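The Small Oven Comes Back

My first toaster oven arrived with a manual in eleven languages and a recipe for stuffed trout. I have never met a trout that would fit in it. What I have made in toaster ovens, over the years and almost without exception, is warm bread.

This puts me in good company. Sosina Asfaw, a baker who gets up at hours I prefer not to think about, owns a stone hearth oven at work and a countertop box at home. "I bake bread for a living," she told me. "At my house, I reheat it." She does one roll at a time, straight on the rack, and considers plates a complication.
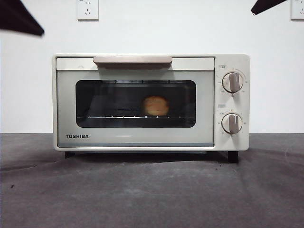 The case for the big oven is that you already own one. The case against is that it takes most of a sitcom to get hot, and it warms your kitchen in July as a bonus. Asking it to revive a single roll is like hiring a bus to go to the mailbox. The microwave is faster, of course, and gives you something with the texture of a damp glove.

Asfaw's method is short. Flick a little water on the crust, put the roll in at a moderate heat, and give it 8 minutes. Stay in the room. Small ovens keep the bread close to the heat, and the distance between golden and charcoal is one phone call, a fact I have confirmed with my sister on the line.

Two knobs are plenty. I once tested a model with 40 settings, including one for "artisan leftovers," and I used it to make toast. Nuwan Dissanayake, who repairs small appliances out of a shop the width of a hallway, says the fancy ones come back to him with dead displays and very clean interiors. The plain ones come back full of crumbs – which he takes as a sign of a happy marriage.

The crumbs are another matter. Under the rack of most toaster ovens is a thin metal tray whose existence many owners discover by smell. Dissanayake has met people who went years without pulling it out. He is polite about this. I asked him how often he cleans his own, and he offered me tea.

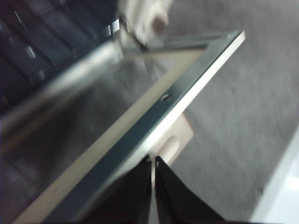

Cleaning, for People Who Would Rather Not

Unplug the oven and let it cool. Slide the tray out level, over the sink, and go slowly, as crumbs travel. Warm water and dish soap will handle most of it. For the baked-on cheese, leave a paste of baking soda on overnight and be realistic about the results. Dry the tray well before it goes back in, and wipe the glass while you're there.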